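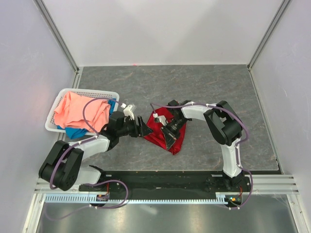

Fig. 1. White basket with pink and teal cloth, red cloth on the tabletop.

How a Local Paper Covers a Player Suspension
Tarek Issa
Sports Media, final project report, June 2025

Question
When a club suspends a player and the legal side is still open, how much of the coverage is about the case and how much is about the next game? I picked the Haddad suspension at Kandis, a semi-pro baseball club. Small enough that I could read everything.

Sources
Two outlets. Unow (general news site) and Kido (sports only, mostly scores and short recaps). Collected everything from May that used the player's name, 60 items once reposts were taken out. Read each one and tagged it: legal, team, or opinion. An item could only get one tag, which was a problem, see below.
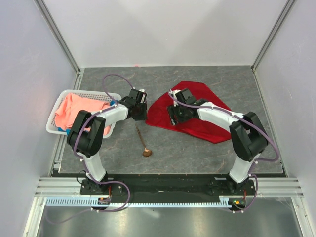 Tagging went slower than planned. The recaps especially. A recap would go on for paragraphs about the pitching and then mention the hearing in the last line, and I had to pick. I went with whatever the headline was about. My first plan was to go by word count but I ran out of time.

What I found
Kido hardly touched the legal side. Mostly lineup stuff, who plays shortstop now, will he be back before the playoffs. Only three items explained what the league rule says about suspension with pay. Unow did more on the court dates but kept reusing the same background paragraph, word for word, even after the hearing had been moved. Thats an error a reader would not catch unless they read them in order.

Both used "distraction" a lot. Usually the coach's word first, then the writer's own without quote marks. I did not expect that and did not have a tag for it.

Also the person who made the complaint is almost missing from the Kido items. Unow mentions her but only through the lawyers.

Problems
One tag per item is too rough. Should of used at least a main tag and a second tag. No second reader, so all the tagging is my own judgment. Did not look at radio or the club's own posts.

If I did it again
Start with the headlines only, then the full text. Ask both editors who writes the background paragraph and when it gets updated. I emailed Kido, no reply yet.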